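Play food, blocks and one real steamer

The toy bin had reached the point where the lid no longer closed, so in March I went through it and sorted by use instead of by size. Balls in one box, cubes in another, fruit in a third. Fotis Politis, who has done this for a larger collection than mine, recommended keeping one working set out on the table and storing the rest. I followed that.

The working set is a round bamboo steamer, its woven lid, a few cubes, a couple of balls and some toy fruit. The steamer is a kitchen item. I bought it from Camacho for 18 dollars after two toy baskets split at the rim. It has a slatted floor and yellow bands at the top and bottom, and the wall is stiff enough that it doesn't go oval when something is pressed against the side.
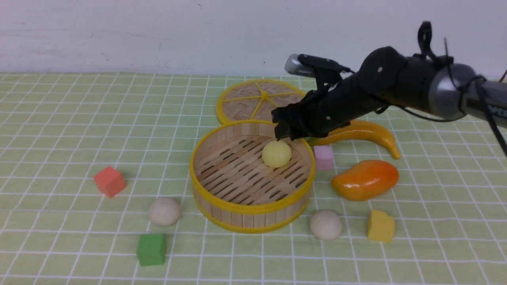

The floor slats matter more than I expected. A ball dropped on a flat plastic tray rolls until it meets the wall. On slats with gaps between them it tends to settle in a groove. Cubes are less predictable, and a small one can end up tilted if an edge catches.

The mat is a green tabletop mat with a white grid, sold by Nelta. I use the grid for putting things back in the same place. The steamer goes near the middle and the lid behind it. Fruit goes to the right, and the larger cubes mostly go to the left. The mat also stops the steamer from sliding, which it did constantly on bare tabletop.

Two notes on the fruit. The banana rocks on its curve and takes a moment to come to rest. The mango is glossy and shows fingerprints, so it gets wiped with a damp cloth and mild soap. The bamboo should not be soaked. I brush out the gaps with an old toothbrush and stand it on its side overnight.

Storage for everything else is three Vilance boxes on the lower shelf, nearly 133 pieces in total after duplicates went out. Aarne Suominen has asked for the spare cubes. He can have the ones with chipped corners too if he wants to sand them.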